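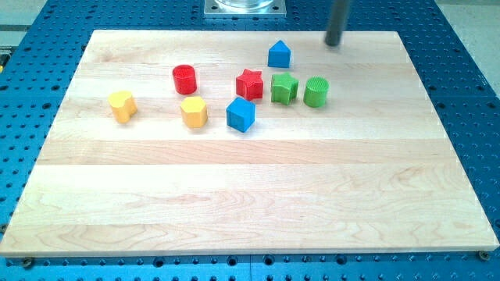 Cell B, maple board on the blue table, eight shapes out.

Notebook, equipment planning. July, Sunday, because the building is quiet and the purchasing portal is faster when everyone else is at the lake.

The request for next year's money is due and so far it consists of a title. Putting the reasoning down here so that whoever gets asked "why do you need that" in October can look it up instead of making something up on the spot, as I did last time.

What we own that works: the arm, the table, the maple board, the shape blocks. What we own that sort of works: the finger. What we own that doesn't work: the Gustine force sensor, second drawer, in its nice foam.

Starting with the board. It was bought as a stopgap when the proper fixture plate was late, and it has outlived the proper fixture plate. It's a kitchen cutting board. It is flat enough, it doesn't flex, and the blocks slide on it the same way in the morning as they do after lunch. The bolt heads at the front corners do the job of the clamp kit I priced in spring and was so excited about. Clamp kit is off the list. I would like a second board from the same store, same wood, for when somebody spills something on this one. $60 and I refuse to write a justification paragraph for it.

The grain does bother the segmentation now and then. The wavy patches down on the near planks get picked up as an edge maybe once a session. The suggestion from the other bench was to paint the board matte gray. I have said no to this twice and am writing it here so the no is on record. If we train on a plain gray board we'll have a system that is very good at plain gray boards.

Blocks. The set in use is four colors with two of each, which was fine for sorting by color and is getting thin for sorting by shape. The red and green pairs are both a star and a cylinder, so for those two colors "pick the star" is a decent test. The yellow heart and the blue house have no twin, so they get learned as "the yellow one that isn't the hexagon" and "the blue one that isn't the cube," and then everyone is surprised when a blue heart would throw it. I want more toy sets, mixed, so we get every shape in every color. They're cheap. The ribbing on the tops is a bonus, it kills most of the glare. Quote is $18 a set. Putting in for four sets. Purchasing will send it back asking for the industrial part number of a plastic heart.

The finger. Single rod, rounded tip, dark gray, pushes things. It pushes things well. It can't pick up anything, being one finger, and half the tasks in the plan have the word "pick" in them. Whoever wrote the plan (me) was thinking of the two-finger gripper we returned.

Options as they stand tonight:

Bradonetti two-finger, electric. Nice brochure. Stroke is wide enough for the star, which is the widest thing we handle. Lead time 16 weeks, and that was the salesperson being optimistic. Mounting adapter sold separately, cable sold separately, and the software license renews yearly, which I only found on page nine of the quote.

Fu two-finger, electric. Plainer, slower, cheaper. Adapter and cable in the box. Manual is thin, but the command set fits on one page and I understood it on the first read. Smaller stroke. Need to measure the star properly across the points before getting attached to this one.

Make our own jaws and put them on the old pneumatic body. Costs nothing on paper and three weeks of somebody's life. We did this once. See the notebook before this one, the pages with the coffee on them.

Leaning Fu. Will ask for a loaner first. If they won't lend, that tells me something too.

The Gustine sensor: repair estimate came to $400, plus shipping both ways, for a unit that drifted from the day it was unpacked. I keep going back and forth. With a pushing finger we could live without force readings. With a gripper, and a person wanting to know if it has squeezed the heart too hard, we can't. But I'd sooner put the $400 toward something newer than pay for the same drift with a fresh sticker on it. Not asking for the repair. Leaving it in the drawer, where it is very well protected.

Lighting. Not asking for anything. The blocks throw faint little shadows and the detector copes. If someone wants a ring light they can write their own entry.

Spares, because I forget them each year and then pay express rates: fingertips, table screws in the right thread, one spare cable for every cable that moves. The cable that moves is always the one we have a single copy of.

The big one. Fleltotwood wants us to show sorting on a second station by spring, which means a second arm, or one arm on a rail, or one arm and a very convincing schedule. I've put the second arm in as its own line, knowing it will be cut, so that the gripper underneath it looks modest. This worked two years ago. It may be that they have noticed.

Order of what I'd give up first if they trim it: second arm, spare jaws, extra block sets past the first two. I'd give up the board last. I'd buy it myself before that and keep it at home for bread.

To do before the form goes in:
Measure both stars across the points, calipers, write it down this time.
Email Fu about a loaner.
Ask Bradonetti what happens when the license lapses. Does it stop, or just nag.
Find out which account the toy sets go under. Last time it was "consumables," and we got a note about it.
Look in the drawer for the old adapter before paying for a new one.

Stopped at 9:40. Form still just has the title.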